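Okano Community Workshop
Building a Multi-Fingered Hand: Course Handout
Unit 8: Simulating the grasp before assembly

Participants are required to complete this unit before cutting or printing any parts for the Drollar hand. The shared bench is available for 60 minutes per group, and joint limits and finger spacing are to be settled in simulation beforehand. Units 2 and 5 are assumed knowledge.

Load the hand model and place one small block within reach of the fingers. The tabletop and background textures may be left at their default settings. Set the view low and close to the hand, so that the palm and the gaps between the links can be inspected together. 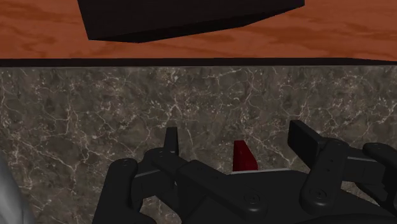

Figure 8.1. Simulated hand with small red block, marble tabletop.

The palm rim hides the lower portion of the block at this viewing angle. Groups should therefore record contact from a second viewpoint and note both camera positions in the build log. Finger pads are to be adjusted one at a time, with the file saved under a new name after each change.

Assessment: the build log for this unit carries 70 marks. Submit it in October with the parts list and a labelled drawing of one finger. Late work will be accepted only by prior arrangement with the workshop office.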